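Cokolow Two-Arm Table: Set-Up Guide for Hosts
Section 6. Running the Snack Bag Demonstration on an Open Day

The snack bag demonstration is the one visitors ask for. Allow 105 seconds per run, plus however long the front row needs to discuss which candy is best.

6.1 Before the doors open

1. Switch on at the front rail and wait for the green light.
2. Load the program named Chamoun. The program named Buletti is for folding towels and will attempt to fold the snacks.
3. Stand the paper bag on the marble, left of center, with its mouth open. Leave the handles up.
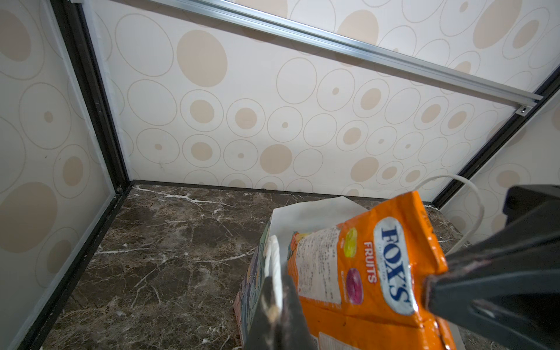 4. Run one practice pack before anyone is watching. Grip height matters most, and soft packages are the least forgiving. With something like the orange FOX'S bag, check that the handle loops are not caught between the fingers and the package. A gripper that has hold of both will lift the whole lot, to great applause.

CAUTION: Keep visitors' hands behind the line on the floor. Parents are as likely to cross it as children.

6.2 Laying out the snacks

5. Put out no more than 12 packages. The Cillano bin holds the spares.
6. Place each one flat, printed side up, with a finger's width between neighbors where you can manage it.
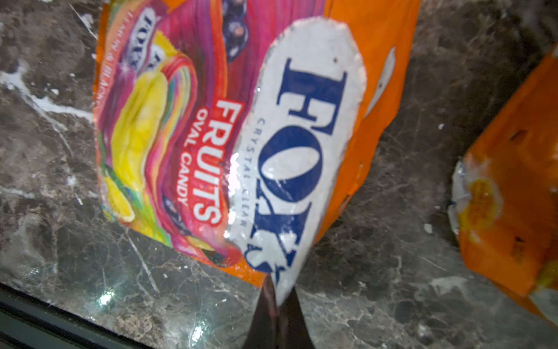 7. Wipe the tabletop between groups. Crumbs do the arms no harm, but they show up very well on the wrist view, which goes to the big screen. A few white specks on dark marble look like a kitchen inspection once enlarged. The same goes for glare: shiny labels throw back a bright spot, so turn the package a little if visitors can't read the name.

NOTE: Chocolate was dropped from the list after the November open day. Please do not reinstate it.

6.3 During the run

8. Press Start once. Pressing it again pauses the arms, and most hosts then press it a third time.
9. Let both arms finish before you reach for the bag, even if one seems to be thinking.

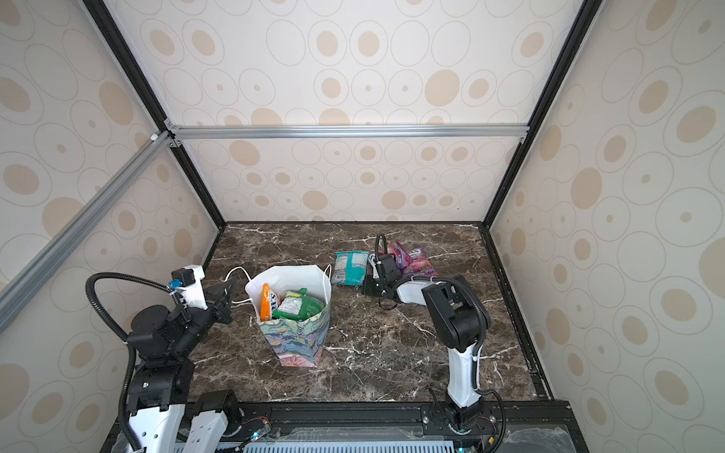
10. Press Park when the group moves on. Return stray snacks to the Cillano bin and enter the run in the log under code 1640.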